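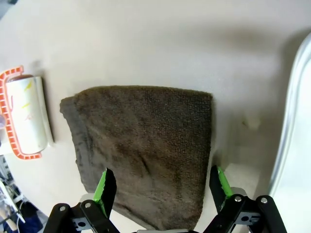
*Page last changed: 12 August 2018*

# Kitchen cloths: your questions

We get a lot of post about cloths at Falico, and I love it. These are the questions that come up most at our household evenings, with a few new ones from the July meeting.

## How many cloths do I need to get going?

Fewer than you'd think! I started with 11 and still have most of them. If you wash every other day, that will see a couple through the week with some to spare. Families with small children will want more, and anyone who bakes bread will want a good big one kept just for covering dough.

## Cotton, linen or microfibre?

I'm fond of all of them, so I'll be fair. Linen dries glasses beautifully and gets softer every year. Cotton terry soaks up a spill in one go. Microfibre picks up grease and dust with plain water and dries quickly on a rail, but it does shed tiny fibres in the wash, so a full drum and a gentle cycle are kinder all round.

## Why does my new tea towel push the water about?

It still has its finish on from the mill. Wash it twice before you use it, without softener, and it will be a different cloth. Softener coats the fibres, and on microfibre it spoils the whole point of the thing. A splash of white vinegar in the rinse is fine now and then, but never together with bleach.

## What temperature should I wash at?

60 degrees for cotton and linen that has been near food. Check the label on microfibre; most are happy at 40. Anything that has mopped up after raw meat goes straight in the machine and doesn't wait in the basket with the rest.

## Dark cloths or light ones?

This one started a proper debate in July. Light cloths show you when they need a wash, which I like. Dark ones hide tea and beetroot for years – Consuelo Benítez swears by brown and won't have anything else near her sink. Wash dark colours separately the first 3 times, as some do bleed.
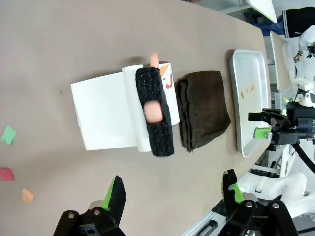
**Estíbaliz Mateos**
Household evenings organiser, Falico

## Do I have to give up kitchen roll?

Not at all. I keep a roll in the cupboard for bacon fat and for whatever the cat brings in. If you use less of it, one roll lasts a surprisingly long time, and you stop noticing that it's there. Radek Gajdoš cuts old shirts into squares for the really filthy jobs and throws those away afterwards, and I've happily copied him.

## Can I make cloths from old knitwear?

Yes, and it's great fun! Cotton knits are best, as wool felts up and doesn't soak up much. Cut well away from worn patches and run a zigzag stitch round the edge or it will ladder. Sleeves are handy too: slip one over your hand and you have a duster that gets between banister rails.

## How do I get rid of that sour smell?

Boil cotton or linen cloths in an old pan for ten minutes with a spoonful of washing soda, then wash as usual. Don't boil microfibre. After that, hang them up open every night. A damp cloth left in a ball by the tap will smell again by breakfast, whatever you wash it in.

## What's the best way to fold them?

Any way that fits your drawer. I fold mine in quarters and stand them upright so I can see every one.

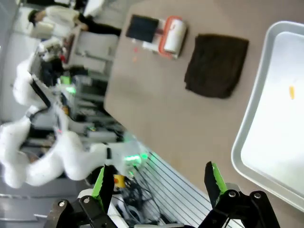
## Which cloth is safe for trays and pans?

For shiny metal, a soft dry cloth after washing up stops water marks, and it only takes a moment. For lifting things out of the oven, please use proper oven gloves. A folded tea towel is thinner than it feels, and a damp one lets the heat through very fast.

## When is a cloth finished?

When it has holes you can put a thumb through, or when it no longer dries anything. Old ones can go on to clean bikes and boots, and plain cotton scraps with the stitching removed can go on the compost.

## Can I come to an evening?

Please do! Bring a cloth you love or one you've given up on. Irena Makowska brings the sewing machine and there is always cake.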